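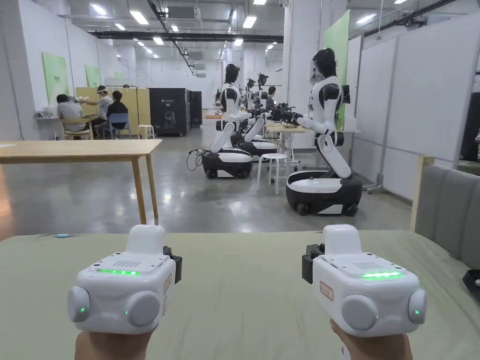

Review: Trusano Origin Desk, version 4

Prepared by the Trade Facilitation Unit, Millen Chamber of Commerce

Members of the Chamber who export under preferential trade agreements have asked the Unit on several occasions for guidance on software that determines whether a product qualifies for a reduced tariff. The present review covers Trusano Origin Desk, a web-based service sold by Stanevar to small and medium-sized exporters. It was carried out at the request of the Chamber's export section and is published in the same series as our earlier notes on freight quotation tools and electronic invoicing.

The Unit paid for its own subscription at the standard rate. Stanevar was informed that a review was in progress and answered technical questions in writing, but did not see the text before publication.

What the service does

A preferential tariff is available only when the goods meet the rules of origin in the agreement concerned. For an exporter of raw agricultural goods the question is usually simple. For a manufacturer who buys inputs from several countries it can take days of work, and a mistake may lead to a claim for unpaid duty long after the shipment has been delivered. Many smaller firms conclude that the saving does not justify the risk and let their customers pay the full rate.

Origin Desk is intended to shorten this work. The user enters the finished product, its tariff classification, the inputs with their own classifications and values, and the destination. The service identifies the agreements that could apply, displays the product-specific rule under each, and reports whether the rule has been met on the information given. It then prepares a draft origin declaration and a supporting file, which the exporter may keep for a later verification by the customs authority.

The service does not classify goods. It offers a search of tariff headings and some explanatory notes, but the user is asked to confirm each code and to accept responsibility for it. In our view this is the correct approach, although the sales material could say so more plainly. Several members who attended a demonstration had the impression that the software would assign the codes itself.

How the review was conducted

The Unit assembled a set of 523 product files drawn from closed consultations with member firms, with the names of suppliers and customers removed. Each file had already been assessed by a trade adviser. The files covered processed foods, garments, furniture, simple electrical goods, cosmetics and metal parts. We entered them into Origin Desk as an ordinary subscriber would, using the bulk upload where possible and the manual form in the remaining cases.

The results were compared with the advisers' assessments. Where the two differed, the file was passed to a second adviser who had not seen either answer.

In addition, a member firm, Tuhumury Spice and Provisions, agreed to use the service in its export office during January and to report on its experience. The firm ships ground spices, sauces and packaged snacks to buyers in a number of regional markets, and its staff had until then prepared origin papers by hand.

Accuracy

The service and the original adviser disagreed on 32 files. On review, the larger part of these proved to be errors on our side, most often an input classified under a heading that had been revised since the consultation. The Unit has corrected its own records accordingly and has written to the firms concerned.

The remaining differences fell into two groups. The first involved sets and assortments, such as a gift box containing goods of several headings. Origin Desk applies the rule for the item that gives the set its character and does not always check the value limit that some agreements place on the non-originating items. A warning is shown, but it appears in small type at the foot of the results page and is missing from the printed report. Stanevar has acknowledged the omission and states that the printed report will be changed.

The second group involved cumulation, where inputs from one partner country are treated as originating in another. The service handles bilateral cumulation well. In the wider forms, where several countries must have concluded agreements with one another before materials may be counted, it relies on a table of agreements in force. We found entries in this table that were out of date. An exporter who depends on cumulation across more than two countries should confirm the position with the issuing authority before signing a declaration.

Rules based on a change of tariff heading were applied correctly throughout. Rules based on value content were also correct, provided that the user had chosen the proper valuation basis. The form sets this to the ex-works price by default, and the setting is easy to overlook. One agreement in our sample called for a free-on-board value, and the default produced a result that was more cautious than necessary. A prompt at this point would be a sensible improvement.

Ease of use

The layout is sober and clear. A new user with some knowledge of customs terms should be able to complete a first product in under an hour, and later products take far less time because inputs are saved in a common library. If the price or source of an input changes, the service recalculates every product that uses it and lists those whose status has altered. Our advisers considered this the most valuable function in the package.

Users without prior knowledge will find the early screens harder. Terms such as "tolerance," "absorption" and "insufficient working" are used without explanation, and the help pages assume that the reader already knows why they matter. The Unit suggests that firms in this position attend an introductory course before subscribing.

The bulk upload accepts spreadsheet files of up to 1000 lines. Errors are reported one at a time, so that a file with several faulty lines must be corrected and submitted again for each of them. This consumed a good deal of our advisers' time and should be addressed by the supplier without delay.

Danang Hidayat, export manager at Tuhumury, reported that the office had moved all of its regular product lines onto the service by the end of the month. "The calculation was never the difficult part for us," he wrote. "The difficult part was finding the supplier statements when somebody asked for them. We now have them attached to each product – and we can see which ones are about to expire." He added that the reminder messages were too frequent and that his staff had begun to ignore them. The interval can be changed, but only by the account administrator.

Record keeping

Most agreements require the exporter to keep evidence of origin for several years. Origin Desk stores each declaration with the version of the rule applied on that date, the input values, and any supplier statements that have been uploaded. The complete file can be downloaded as a single archive. We tested the archive and found that it opened without special software and that the documents were clearly labeled.

Members should note that access ends when the subscription ends. A grace period is allowed for downloading records, but it is short, and after it closes the supplier gives no undertaking to keep the data. Firms should therefore download their files at regular intervals and store them with their other commercial papers. The obligation to produce evidence rests with the exporter, whatever arrangement has been made with a software company.

Price and terms

Stanevar charges an annual fee based on the number of active products, with no charge for individual declarations. This suits firms with a stable catalog and frequent shipments. It is less suitable for a firm that exports many different items once each, as is common among furniture makers working to order, and such a firm may find that a paid consultation costs less.

The contract renews automatically unless notice is given in writing. Support is provided by email during office hours. Replies to our questions were courteous and generally complete, though two of the more technical ones had to be sent a second time.

The terms exclude liability for any duty, penalty or loss arising from a determination made by the service. Such clauses are usual for products of this kind, and the Unit has no objection to the wording, but the directors of a subscribing firm should be aware of it.

Recommendation to members

The Unit considers Origin Desk suitable for manufacturers that export a settled range of goods to several preferential markets and that employ at least one person familiar with tariff classification. Savings in staff time are likely to be greatest where inputs are shared among many products.

It is not recommended at present for firms whose goods are sold mainly as sets, or for those that rely on cumulation among several countries, unless each result is checked by an adviser. Firms that export only unprocessed agricultural goods have little need of the service – the standard forms available from the Chamber are sufficient.

Members who wish to see the service before subscribing may arrange a session at the Chamber's advisory desk, and should bring a list of inputs for one product together with the classification and value of each. The Unit will examine the sets function again once the revised printed report has been released, and a supplementary note will be issued to members at that time.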